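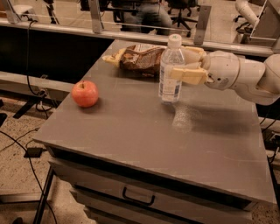 ¿Hace falta ser ingeniero para montar un robot en casa?
Hace falta paciencia, una mesa que no cojee y un sitio donde dejar los tornillos que sobran. Lo demás se aprende en el taller, normalmente en el orden equivocado.

Quiénes somos

Kastville es un taller compartido de robótica doméstica. Empezamos en un garaje con una impresora 3D prestada y la intención de construir un brazo que regara las plantas. Las plantas murieron en mayo. El brazo sigue con nosotros y ha cambiado tres veces de codo.

Hoy somos 13 socios fijos y unas 400 personas apuntadas a la lista de correo, de las que conocemos en persona a las que vienen a pedir un destornillador. Abrimos oficialmente el 04/01/2018, un jueves de mucho frío, con la calefacción estropeada.

Qué hacemos

Cada socio trae su proyecto y lo termina aquí, o lo aparca en la estantería del fondo, que ya va por el segundo piso. Trabajamos sobre todo con brazos y pinzas: agarrar una botella de agua sin aplastarla, coger una manzana sin dejarle marca. Un niño de dos años lo hace sin calibrar nada, cosa que procuramos no comentar los días de prueba.

Nuestro proyecto común se llama Ristness y es un controlador para pinzas caseras. La versión actual tiene 343 líneas de código y un comentario que dice «no tocar». Lo hemos tocado. El manual lo mantiene Provside, el grupo de los martes, que escribe mejor de lo que suelda.

También tenemos a Sầm, el carrito que lleva herramientas de un banco a otro. Conoce bien el pasillo y bastante menos las esquinas.

Cómo apuntarse

La primera visita es gratis. Después hay una cuota mensual que cubre el local, la luz y una cantidad de bridas que todavía nos sorprende. Se puede venir con un proyecto empezado, con una caja de piezas o con las manos en los bolsillos. El café lo pone quien haya fundido el último fusible, así que no suele faltar.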